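Grondstead work room: progress to 11 August 2021

The grant of £2000 has been spent on the tables and the repainting. Sernis delivered the tables in June, 6 in all, and the old ones have gone to the Pritham store. The new tops are matt white and smooth, and they show smudges, so wiping down has been added to the closing list. One small metal item was on the table at the time.
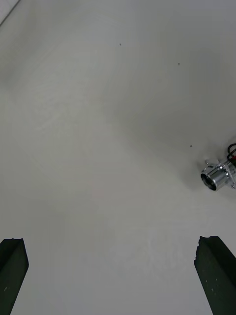

The Geddes evening group have asked whether the white is too bright under the ceiling lights, and would like a darker mat at each place – they are happy to share the cost. We have a price of £90 for a set and would take it from the repairs line.

Still to do: shelving on the back wall, and the second coat on the door.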